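Porting a Game to Phones: What We Did in Rirkent

My half of the project was the controls, so this report is mostly about the controls. The other half (save files, menus, getting the music to loop properly) is in the appendix my project partner wrote, and I won't pretend I understood all of it.

Our game is called Laltus. It's a little side-scrolling platformer we made for the computer last year, with a fox, a lot of ladders and one very annoying bridge level. The task this term was to get it running on an ordinary phone without making it feel like a worse game. I figured that would take a couple of weeks. It took until March!

The first build ran fine but was horrible to play. On a keyboard you've got arrow keys and a jump button, and your fingers know where they are. On glass there's nothing to feel, so your thumb drifts, and the fox walks straight off the bridge. I tried making the buttons bigger – they covered the ladders. I tried making them see-through, and then I kept missing them.

What worked best was a floating stick. Wherever your left thumb lands becomes the centre, and anywhere on the right half of the screen is jump. I got the idea from playing Gronell on the bus, which does something similar with its steering. I also added a tiny bit of forgiveness at ledges, so if you press jump just after leaving the edge it still counts. The first value I put in was nearly 300 milliseconds and that was way too generous, you could basically run on air (fun, but not our game). I kept lowering it until the bridge felt fair again. 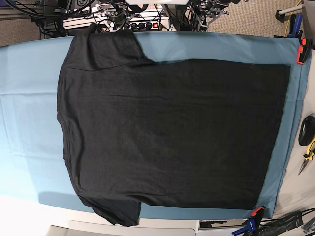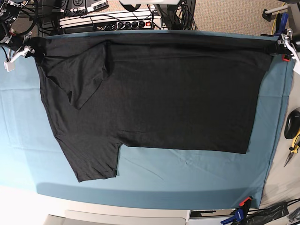 Black T-shirt spread out on the blue table cloth.

Testing was my favourite part. I asked people from our course to play the first two levels and I just watched their hands, trying hard not to say anything. The ones who play a lot on their phones got the floating stick straight away. The console players looked for a fixed button first and got grumpy, so there's now a setting to lock the stick in one spot, and I moved it to the front of the menu after everybody missed it.

Battery was the other headache. Laltus was redrawing the whole background all the time, even on the pause screen, and the phone got pretty warm. Pausing the drawing fixed most of it.

Still on my list: the colour of the ladders is too close to the rocks on a small screen, left-handed controls need a proper go, and the last jump on the bridge still doesn't register if your thumb is right at the edge of the glass.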